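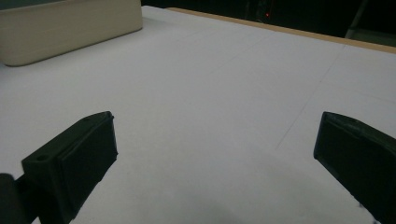

White table, clear in the middle and ready to fold on.

How to fold and put away winter knits (quick version)

Posted 29th November. Writing this between loads so excuse the speed.

Jumpers, cardigans, knitted scarves, hats. All the stuff that comes out of the airer at once and then sits on a chair till Christmas. Takes me 17 minutes for a full basket now. Used to take all evening because I kept stopping.

What you need

A table. Kitchen one is fine. Wipe it, then dry it properly, wool picks up every crumb.
A lint roller or a fabric comb. Mine is the cheap Bisance one.
Drawer or box. I use the Effiong boxes, the 24 litre size, lid on. Anything with a lid will do.
Lavender bags if you like them. Cedar is better but I've run out.

Before you fold

Check it's dry. Cuffs and hems are the last bits to go. Squeeze them between your fingers, if they feel cool leave it another night.

Sort by thickness, never mind colour. Thick ones at the bottom of the box, thin on top. I did it by colour for a whole winter and the thin ones came out creased flat.

Go over the front and under the arms for bobbles. Two minutes each, no more, or you'll be there all night.

Picking things up off the floor

Things slide off the pile. They just do. Don't grab a knit by one sleeve or one corner and haul it up, the weight of the rest drags on it and you get a long thin sleeve. Gather it from both sides towards the middle, then lift the whole bunch together. Same for scarfs.

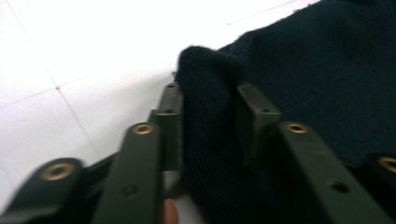

Navy knit on the floor tiles, gathered in from either side.

Give it a shake over the floor, not over the table. Then the roller again if your floor is anything like mine.

The fold

1. Lay it face down, flat. Smooth from the middle out to the sides. No pulling.
2. Fold one side in to the middle of the back. Sleeve straight down on top.
3. Other side the same. You should have a long strip now, same width top and bottom.
4. Bottom hem up to the middle, then again up to the neck.
5. Turn it over. Done.

Chunky ones: skip the second fold in step 4, they only spring open. Fold in half and leave it.

Cardigans: do up the top button and teh bottom one first. Ignore the rest.

Scarves: half, half again, then roll loosely. Hats go inside each other.

Boxing up

No more than 12 thin jumpers to a box, fewer if thick. If you have to kneel on the lid there's too many in there. Lavender goes in a corner, not touching the wool, the oil can mark.

Label the end of the box as well as the lid. I stack mine and can't read lids.

Hanging? No. Shoulders go pointy. Even on the padded Illus hangers, tried it.

Next one will be putting it all away for summer, probably April. Moths mostly.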